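Clearing the back table

I finally got to the work table this weekend. It has been bothering me since April, when we moved the chairs over and everything without a home ended up on the raised part at the back.

Most of it was easy. I threw out two dead pens, a stack of Ammann delivery slips and a charger that fits nothing we own. The part that took time was the black handheld unit, the one with the power symbol on the grip. I wanted to know how it should be kept before I put it anywhere. 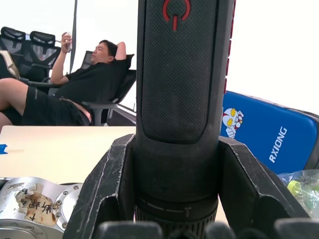
Walid Shboul thought it should go in a drawer. I tried that and it doesn't fit any of ours, it is too tall with the collar on. Standing it up takes less room anyway, so it is going on the shelf by the wall, with the label facing out. It has a QR code on the side and I want to be able to get at that without picking the thing up.

The small block, the one with the green top, stays on the table. I moved it once and got three messages asking where it was. 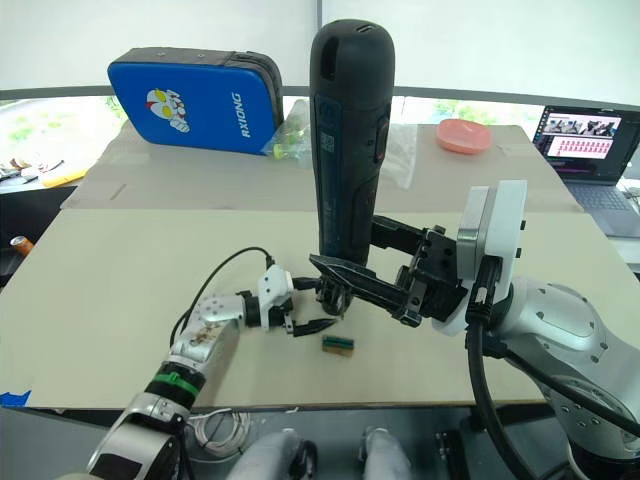
What is left at the back

The blue case with the cartoon character on it stays where it is for now. It says RXIONG down the side. Burgi asked if it could go in the cupboard, and it could, but then we would have to empty the cupboard first.

The clear plastic bag of little bottles is next. I would like them in a proper box - I have my eye on one from Tadell that is 40 cm long, which should leave room for the pink thing too. The flattened cardboard goes out with the recycling once the box is here.

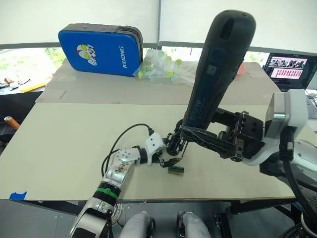
Black unit, small block, and the blue case behind.

I'll do the shelf on the other side next, probably with Gebhard if he has a free morning.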